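4.2 Checking the camera views before a run

Flistden reads two simulated cameras: one on the wrist and one fixed beside the table. Check both before you start the planner.

1. Open the Views panel and select Wrist.
2. Make sure the target sits between the two fingers. 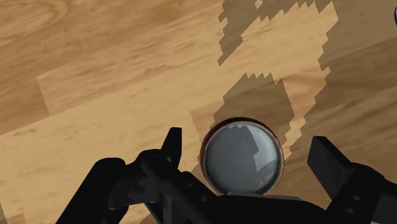
Wrist view, target between the fingers

Note: Shadow edges look stepped at the default map size of 400. Raise it to 2,000 if the segmenter picks up shadows as objects – rendering will slow down.

3. Select Side and wait for the first refresh.
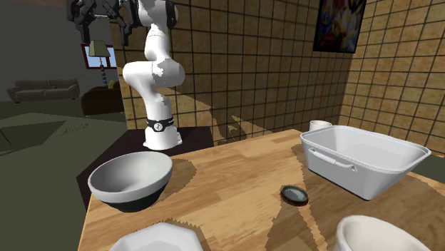
Reading time: 3 min

4. Check that the arm base, the bowl and the basin are all in view.
5. Click Save Views.

Caution: Do not move the side camera after saving. The planner keeps the old pose until you reload the scene.

If the panel shows error 17, see Resetting Cameras.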